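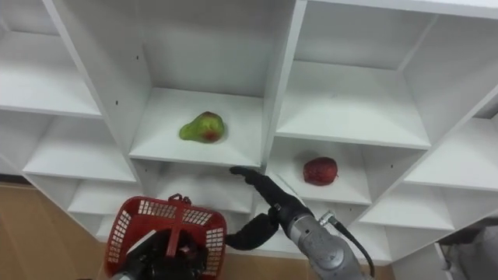
흰색 칸막이 선반에 놓인 서양배와 빨간 사과

레오니 라트옌(Leonie Rathjen)은 오스데일 여학교에서 오랫동안 음악을 가르치고 합창단을 이끌었던 교사예요. 저도 그 학교 졸업생이라 이 항목을 맡아 쓰게 됐는데, 최대한 차분하게 써 보려고 해도 자꾸 옛날 생각이 나서 말이 길어질 것 같네요!

생애
라트옌 선생님은 바닷가 마을 필라노에서 태어났고, 열네 살, 그러니까 14세 때 오스데일 여학교에 기숙생으로 들어왔어요. 아버지가 마을 교회의 오르간 연주자여서 악보는 글자보다 먼저 익혔다고 수업 시간에 몇 번이나 말씀하셨죠. 졸업한 뒤에는 포글러 음악원에서 피아노와 합창 지휘를 공부했고, 잠깐 반주자로 일하다가 모교로 돌아왔습니다. 원래는 한 학기만 맡기로 한 임시직이었대요. 그런데 그 자리에서 정년까지 계셨어요.

합창단 활동
부임했을 때 합창단원은 약 60명이었다고 학교 연감에 나와 있어요. 선생님은 오디션을 없애고 원하는 학생은 다 받았는데, 저처럼 음정이 불안한 애도 알토 맨 뒷줄에 설 수 있었던 게 그 덕분이에요(지금도 감사하고 있습니다). 대신 연습은 꽤 엄했어요. 아침 7시 40분 종이 울리기 전에 발성을 끝내야 했고, 연필을 안 가져오면 복도에 나가서 빌려 와야 했거든요.

합창단은 지역 합창제인 주네로 음악제에서 두 번 우승했어요. 두 번째 우승 때 부른 곡은 동료 교사 아르네 올트만스(Arne Oltmanns)가 쓴 「겨울 항구」인데, 소프라노 파트가 말도 안 되게 높아서 다들 원망을 많이 했죠. 올트만스 선생님은 나중에 한 음 낮춘 판을 따로 만들었고, 요즘 학교에서는 이 악보를 써요.

교육 방식
수업은 거의 노래로 시작해서 노래로 끝났어요. 이론은 칠판에 적어 주는 대로 베끼는 게 아니라 손뼉을 치면서 배웠고, 시험도 절반은 받아 적기였습니다. 선생님이 직접 엮은 돌림노래 모음집이 아직 음악실에 남아 있는데, 표지를 하도 여러 번 갈아서 초판이 어떻게 생겼는지는 저도 몰라요.

은퇴 이후
퇴임 음악회는 1월의 어느 일요일에 강당에서 열렸고, 졸업생까지 510명이 모였어요. 마지막 곡은 객석도 다 같이 불렀는데 저는 2절부터 울어서 제대로 못 불렀네요. 이후 선생님은 필라노로 돌아가 마을 합창단을 도왔고, 학교에는 선생님 이름을 딴 성악 장학금이 생겼습니다.

같이 보기
오스데일 여학교
주네로 음악제
아르네 올트만스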